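The Can at the Back of the Cabinet

The fault came in at 1286 on the counter, which meant the arm had done 1286 cycles since January and dropped nothing. Visitación Arrieta wrote the number in the log and went down to look.

The job had been the same for weeks. There was a gray cabinet inside the rail, with a bowl on top, a chip bag and a can. The arm picked up the can and put it down again. Flomdale paid for the cell and wanted 1774 cycles before they would sign, and after that the arm would go to Bristis and clear tables in a staff lunchroom.

She reached the rail and found the arm stopped with its grip closed. The screen said the hand was open.

"It says open," she told Vieira on the phone. Vieira had sold them the controller and answered his own calls.

"Is it open?"

"No."

"Then the sensor is wrong."

"I know the sensor is wrong. I want to know what it does next."

He was quiet for a while. She could hear him typing. If the arm believed the hand was open, he said, it would believe it was holding nothing, and it would be allowed to move at full speed. With a load it was held to 40 percent. That was the whole point of the limit.

"So it could swing a full can at full speed," she said.

"It could. Has it?"

She looked at the floor past the cabinet and did not answer. Then she said she would play back the recording and call him.

She played it at the desk with the sound off, stopping it wherever the arm was near the can.
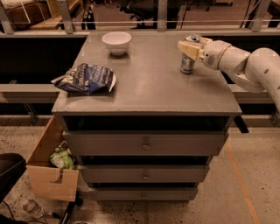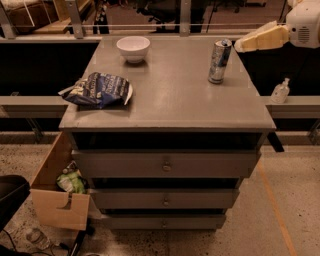 Cell 2, at the cabinet. The can is in the grip in the first; in the second it stands toward the back right.

She wrote down what the hand reported at each stop. At one of them the fingers were shut on the can and the hand reported open. She went back further and found the same thing on an earlier cycle, and again the day before. The arm had been wrong for three days and had passed every check, as the check only asked whether the can was standing up at the end.

She had written the check herself.

At noon Clirau came in from the office with the Flomdale contract in a folder. He asked how many cycles were left.

"All of them," she said. "We start over."

"It hasn't dropped anything."

"It doesn't know when it's holding something. Last week I had my arm over that rail, moving the bowl - I thought it was in slow mode. I went by the light."

Clirau put the folder down on the desk. He looked at the screen, where the can was still in the grip, and then at her sleeve.

"What do I tell them?"

"That the sensor failed and the test missed it. Both parts."

He went out to make the call. She cut the power to the arm, waited for the light to go off, and then waited another minute. She hung her tag on the switch. In the log, under the fault, she wrote 14th April and her name, and on the next line she set the count back to zero.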